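Progress report to the Seltholm Fund
Project: Walking routes and small guesthouses in the Sakamoto valley
Period covered: the second half of the first project year
Prepared by: Hiyori Miyazaki, project coordinator
February 2020

Dear members of the Seltholm Fund,

Please receive our second report on the work in the Sakamoto valley. The first report was mostly about plans and permissions. In this one I can write more about paths, beds and visitors, and also about two matters where we are behind the schedule.

Walking routes

The river route from the bus terminal to the old ferry landing is now open for its full length. The surface was repaired in the autumn, before the first snow, and the steps near the shrine have a handrail on the river side. The route takes 2 hours at a slow pace, with a rest at the landing.

The upper route is not complete. The forest owners above the village of Moreo agreed to the line of the path in principle, but one family asked us to move it farther from their mushroom logs. Mr. Akihiko Hirano walked the slope with them and found another line which is a little longer and less steep. We think it is even better for older guests. The new agreement is written and is waiting for the signature of the eldest brother, who lives in another city and comes home only for holidays.

Signs in Japanese and English have been placed at 11 points on the river route. The first English texts had several mistakes, including a wrong direction to the toilet, and we printed three of the boards again. The cost was taken from the reserve for small repairs.

Guesthouses

At the time of the first report, four houses had said they were interested in receiving guests. Three are now registered and open. The fourth owner, Mr. Noboru Ichikawa, decided to wait until his roof is finished, and we respect this. He continues to lend us his barn for meetings.

The most difficult subject for the owners was food. Many of them believed that a foreign guest will not eat a country breakfast, and they bought expensive things from the supermarket in the city. We asked the guests of the autumn season what they liked, and the answers were quite clear: they wanted rice, soup, pickles and the fish from the river. They also asked for a small plate of something sweet or fresh in the afternoon, when they come back from the walk and dinner is still far away. Ms. Natsumi Ogura has held two cooking afternoons on this subject, and the owners have agreed on a simple list of things which can be bought in the valley in every season.

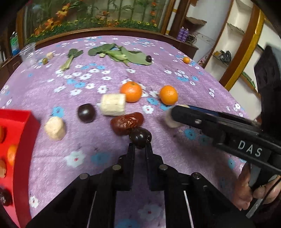
Visitors and income

From the opening of the river route until the end of the reporting period, roughly 500 people used it. We take this number from the visitor book at the ferry landing, so walkers who did not write their name are missing from it. Most of them came for one day by the morning bus. The number of people who stayed overnight is still small, and the houses were full only on the weekends of the autumn leaves.

Day visitors spend little in the valley. They bring their lunch, walk, take photos of the bridge and go back. To change this, the tea room at the landing now opens on weekends, and the ferry landing shop sells a half-day ticket for 2000 yen which includes the small boat and a bowl of noodles. It was sold well in November and almost not at all after that - the boat does not run when the wind comes down from the pass.

Booking and information

The booking page was ordered from the company Coron and should have been ready before autumn. It was delivered late, and in the first weeks it did not send a confirmation to the guests. Mr. Renji Okabe answered all of them by telephone and e-mail in the evenings. The page works now, but it still cannot show when a house is closed for a family reason, and we have asked for this to be corrected without additional payment.

Use of the grant

The spending on paths and signs is inside the budget. The spending on training is lower than planned, as the guide course was moved to spring. The teacher had an operation on his knee and we did not want to replace him, for he knows the upper valley very well. We kindly ask for your permission to carry this part of the money to the next period. The table of costs and the receipts are sent separately by mail.

Next steps

- Sign the agreement for the upper route and begin clearing when the snow is gone.
- Hold the guide course, with places for six persons from the valley.
- Visit the fourth house again after the roof is finished.
- Print a walking map with the bus times, once the summer timetable is published.

If a member of the Fund would like to visit us, the best time is after the spring thaw, when the river route is dry. Please write to me some weeks before, and I will arrange the room and the boat.

With respect and thanks,
Hiyori Miyazaki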